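The wrappers on the table: an afternoon with Hazel Achterberg

Hazel has been clearing up after other people's parties for most of her working life, and she has a great many opinions about what gets left on the table.
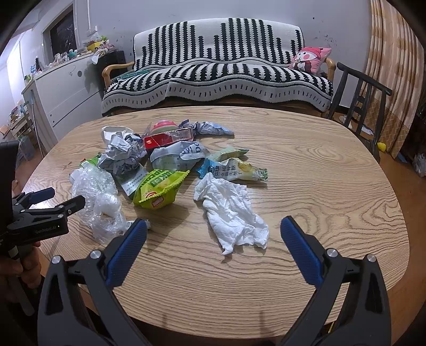
Marjan Bakhtiari told me beforehand that sweet papers were the worst of it, worse than spilt drinks or candle wax, and that I should be sure to ask Hazel about them before anything else. So I did, and Hazel put down her tea and laughed for quite a long time.

"Oh, she would say that," she said. "Marjan hates them. They stick to your sleeve, they get under the chair legs, and you find one in your shoe when you get home. But I don't mind a wrapper, I really don't. A wrapper tells you somebody had a nice time."

We were sitting in the back kitchen at Festelia, the little party firm she joined when it had two rooms and a borrowed van. These days it looks after over 40 events a year, from christenings to works dos, and Hazel still likes to do the tables herself when she can.

Her way of going about it is simple enough, though she took a while to get to it (we went by way of her sister's wedding and a very good lemon cake). She starts with the crumpled tissues, which she drops straight in the bin bag, and then goes on to the crisp and snack bags, and she always looks inside before she throws one away.

"People leave them half open and you pick them up by the wrong end – crumbs everywhere, all over the bit you've just wiped! So I hold the top shut with my thumb. I learnt that at Ellis, in the old hall, with a cream carpet."

Small sweet wrappers come last. She sweeps them into her palm with the side of her hand, and she admits to reading them as she goes. The ones with fruit on are her favourites, and if the writing is in a language she can't read, so much the better.

"I kept a pretty one in my purse for years," she told me. "Green, it was. I never did find out what flavour."

I wondered whether she ever got tired of it, all that rubbish at the end of somebody else's fun. She thought about this while she rinsed the cups.

"My knees do," she said. "But give me 20 minutes and a clear table and I'm happy. I like the wood coming back, a bit at a time. You start at one side and work over to the other – and then somebody comes along and puts a cup down on it."

Hazel's next big job is a family lunch in July, and she has already asked for extra bin bags.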